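Re: [wiltanside-home] Folding dust cloths, the two-person way
From: Delia Barrientos
To: wiltanside-home list
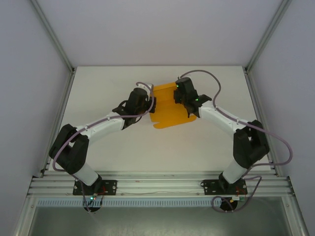 I read Yannick's note twice and I'm still not convinced. Quoting the part I mean:

> From: Yannick Rolland
>
> We should stop folding the orange cloths on our laps. Hold the cloth up off the table, one side each, pull it gently until it hangs flat, then bring the sides together and lay it down. Albane and I did the whole drawer this way and the stack is much neater. I'd like to make it the rule for the linen closet from November on.
>
> Yannick

Neater than what? The old stack was folded by whoever was passing through, in thirds or quarters depending on mood. Any method at all would beat that, as long as the same people did every cloth. I'd want to see Yannick's way next to one person folding flat on a clean table, same cloths, same shelf.

My other doubt is the pulling. Those cloths are soft and they stretch on the bias. If one person has hold of a side and the other has drifted up toward a corner, you're pulling on a slant, and the edges won't meet when you fold. I had that trouble with the Lomero tea towels and ended up smoothing them on the table anyway. So why not start on the table?

I'll grant that for bed sheets two people is the only sane way. Ginette and I do the big ones like that and always have. But a cloth you can spread with your own two hands doesn't need a partner, and on most mornings there's only one of us near the closet at 7.

What I'd go along with:

Sheets and tablecloths, two people, held up.
Everything smaller, one person, on the table, in half and then in half again.
Folded edge facing out on the shelf, please. I've asked for this before.

Ebuka, you said the Tutura cloths shrank in the wash. If so they won't match the others however we fold them, and they should get their own pile.

Happy to be shown I'm wrong, but shown, with a stack that has sat on the shelf for 3 weeks and been picked through by all of us.

Delia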